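Week 3 notes: where does the water go?

Okay, picking up from Saturday. We were talking about natural dyeing and why cotton is such a pain compared to wool, and I ran out of time right as Manikandan Nambiar asked the good question: do you have to scour new cloth if it already looks clean? Yes! Every time. New cotton comes with waxes and leftover finishing stuff in it, and the dye sits on top of that in sad little blotches.

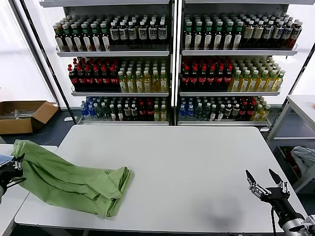 *Crumpled green cloth on a white table.*

My routine is an hour at a low simmer with soda ash, then rinse till the water runs clear (it'll come out the color of weak tea, which is gross and very satisfying). After that comes the mordant. We're using alum at 18 percent of the dry weight of the fabric, so weigh it BEFORE you wet it and write the number down. I've forgotten this more than once and had to dry everything again.

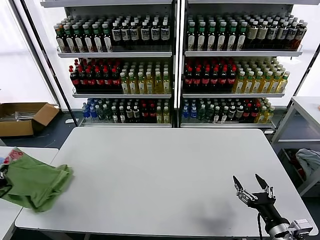 Now, greens. Almost no plant gives you a good strong green by itself, so dyers usually go yellow first and then dip in indigo. Weld is my favorite yellow — keep it under 80 degrees Celsius or it goes brownish on you. Let the cloth cool in the pot if you can stand to wait.

For next time, read the Clomside handout on indigo vats, and bring rubber gloves plus an old shirt. Venkatesh Subramaniam has the spare scale if yours is broken.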